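3.2 Plant Material and Household Survey

Households in the Matico district were asked in March to list every plant kept indoors and to state how often each was watered. Of the 600 forms sent out, 481 were returned complete. Together they recorded 1539 plants. Pothos was named more often than any other, and most owners said they had received theirs as a cutting from a relative or neighbor. Watering habits differed widely - some owners followed a fixed day, while others waited until the leaves began to droop.

The pothos was therefore chosen as the reference plant for the rest of the study. Its leaf shape is easy for untrained respondents to recognize, and it tolerates the low light reported in many of the homes (Hapeta and Gautam, in preparation).
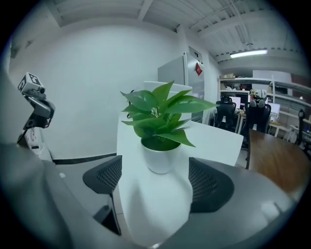 Figure 2. Potted pothos with glossy, heart-shaped leaves, in a rounded white ceramic pot.

3.3 Watering Schedules

Respondents who agreed to continue were placed in one of two groups. The first group watered once a week with a measured cup. The second checked the soil with a finger and watered only when the top layer felt dry. Both groups kept a paper log, which Yakubu collected at the end of each month. Logs with more than two missing entries were left out of the analysis - a rule set before the work began. Leaf loss was recorded by the owners themselves and is reported by group in Table 4.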